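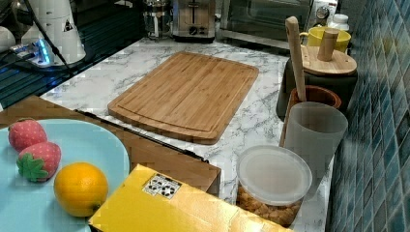 Photo: Pelupessy Picture Desk. Used with permission.

Chapter 2
Gifts, Favors and the Public Official

I used to think bribery law was easy. Somebody hands over an envelope of cash, somebody else signs the permit, and off they both go to court. Then I spent a summer reading ethics filings from the city of Tridport (693 pages, and yes, I read the footnotes), and I came out the other end a lot less sure of myself.

Take the case we'll keep coming back to in this chapter. A paving company, Drelen, wanted the contract to resurface 30 streets. In July, its owners paid for a city council member's fishing weekend at Lake Wastumik. In the fall, the council member voted for Drelen. Was that a bribe?

Most of my students say yes before I've finished the question! But look at what we have so far: a gift and a vote. A prosecutor needs something to tie the two together, and that something is usually called a quid pro quo, Latin for "this for that." The council member says the owners are old friends. The owners say they never talked about paving on the boat. Maybe so. A jury would have to decide what was in their heads, and people don't often write that part down.

Now change one fact. Suppose Tridport has a rule that any gift worth more than $50 has to be reported, and the council member left the weekend off the form. We may still not have a bribe, but we do have a broken disclosure rule, and that is a much simpler thing to prove. I'd take that case over the first one any day.

So we'll start with disclosure rules, dull as they sound, and work our way up to the criminal charges. Keep a pencil handy for the next section, where I've put the Tridport gift form in full, and try filling it out as if you were the one back from the lake.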